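SPEAKER NOTES — gripper talk, Drostport meetup, October
Slot is 25 min incl. questions. Laptop on the left, clicker is dodgy, use arrow keys.

Slide 1. Title
Say hi. Thank Tatiana Oravec for the invite and the room. Say up front this is a bench comparison, not a product pitch, we don't sell grippers.
Work was done by me, Guilan Ren and Tatu Masanja. Deming Song wrote the controller side. Get the names out early, I forgot last time.

Slide 2. What we wanted to know
Two arms, small parts, one hands to the other. Which fingers, which camera position, which controller loop. Everybody has an opinion on fingers. We had three opinions and one bench.
Task = handover of small metal bits. Rings, clips, a washer or two. Pick up with arm A, present it, arm B takes it. No table contact in between.
Why handover and not pick and place: pick and place was too easy, all the fingers passed, learned nothing.

Slide 3. The fingers
Set one: hard printed fingers, flat pads. The ones that came with the Kong kit. Stiff, accurate, hopeless if you're a millimetre out.
Set two: the soft yellow foam ones with pockets. Squashy. Tips give before the part does.
Set three: silicone sleeves over the hard ones. Skip quickly, they tore. If somebody asks, yes we tried thicker, they tore slower.
Mention the pockets. They change how the finger bends, so which way round you mount it matters. Tatu had one pair on backwards for a whole morning and those runs are thrown out.

Slide 4. Numbers, don't rush this one
1639 handover attempts logged. 1570 kept after we binned the backwards ones and the runs where the network dropped.
Do NOT read the table out. Point at the bottom row and stop talking.
Foam won on misaligned handovers, hard fingers won on repeatability when everything was square. Say both halves. Last time I only said the first half and got a grumpy email, fair enough.
Colour key on this slide is wrong in the printed version, orange is foam. Fix if time. (no time)

Slide 5. Where it goes wrong
Next slide is the photo, so set it up first. The hard moment is when the second set of fingers has to come down around something the first set is already covering most of. Not much ring left to grab.
From the wrist camera you get your own fingers in the bottom of the view, always. Eats a big chunk of pixels. People from the fixed camera camp will nod here. Let them. 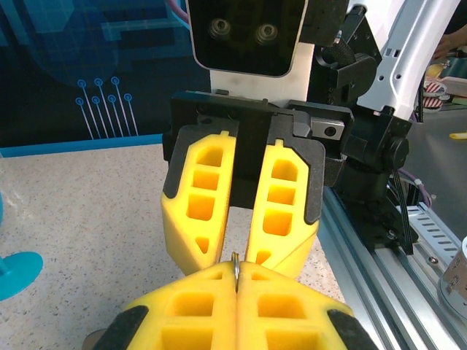
Handover approach as seen by the lower gripper. Ring pinched at the tips, other pair pointing down at it.

Slide 6. Talking to the photo
Leave it up for a good while, people like it.
Point out: ring is thin and shiny and stands up right where the fingers meet. Same place the foam seam is. Detector loves to confuse the two.
Point out: gap between the upper fingers is narrow. That's all the opening we've got to play with in this shot. Ask the room how wide they would go. Somebody will say "wider". Wider means you hit the edge of the other finger, we have footage.
Point out: two lenses on the camera module on the far arm. Good spot to bring in the camera part, segue to 7.
Laser pointer does not work on the big screen at Drostport, walk over and use your hand.

Slide 7. Cameras
Wrist on both arms, plus one fixed overhead for a while.
Wrist only: good close in, blind at the start of the reach. Overhead: the opposite, and it loses the ring completely once the second gripper is over it. Both together was best but the calibration drifts and you will hate your life.
Recalibration took 38 minutes the first time. Quicker now, Guilan wrote a script. Offer to share it, she's said ok.
Lighting. Shiny parts plus overhead fluoros = glare. We taped baking paper over the lamp. Works a treat. Looks awful.
Autofocus OFF. Say it twice. It hunts every time the other hand comes into view.

Slide 8. Controllers
Deming's slide really, he can't make it, so keep to his script:
Position control first. Fine until both grippers hold the part at the same time, then the two arms argue.
Then impedance on the recieving arm only. Much calmer. Giving arm stays stiff, taking arm goes soft.
Both arms soft — drifted, sagged, dropped things. Don't bother.
Release timing: giver opens once the taker's grip current goes over threshold. Threshold is different for foam and for hard fingers and we did not realise for ages. With foam the current climbs slowly because the foam squashes first. So the giver hung on too long and the ring got tugged.
If asked for the actual threshold values: they are in the Norkidlow repo, config folder, don't quote from memory.

Slide 9. Cinudard arm, short
We had the Cinudard arm on loan, only enough time for the hard fingers. So it's not in the main table. Say that plainly or someone will ask why it's missing.
Impression only: smoother at low speed, mounting bracket is a pain, cables want to go somewhere they shouldn't.
No ranking. No number. Move on.

Slide 10. Things I'd do differently
Mark the fingers with which way is front. Texta on the back. Cost nothing, would've saved a morning.
Log finger wear from day one. We started late so the early foam data has no wear figure against it, can't go back.
Randomise the part order. We did all the rings then all the clips, so tired foam got more clips. Own up to this before Yutong Ren does, he'll be in the second row.
Run the same operator for resets, or at least write down who it was.

Slide 11. What we're using now
Foam on the taking arm, foam on the giving arm for rings. Hard fingers back on for anything with a flat face.
Wrist cams both sides, overhead only for the first part of the reach.
Stiff giver, soft taker.
Would I buy the foam ones again — yes, with spares. Go through them quicker than you'd think, tips go first.

Slide 12. Demo video
Up to 2 min, no sound. Check it plays before the session, the venue machine didn't like the codec at the run-through. Backup copy on the USB stick, in the folder called final_old, NOT the one called final.
If it doesnt play: go back to slide 5 photo and talk through the sequence with your hands. It's fine.

Questions, likely ones
Suction? Rings have no face to suck on. Next.
Tactile sensors? Want them, no budget this year. Tatu has a half built pair, let him answer if he's there.
Learned policy or scripted? Scripted for everything in the table. Learned is separate, too early to show.
Speed? Slow. We were comparing fingers so left the speed alone the whole way through.
Can we have the finger files? Hard ones yes, sleeves yes, foam ones ask Guilan about the mould.

Last slide has the repo link, leave it up while packing. Get the HDMI adapter back off Tatiana.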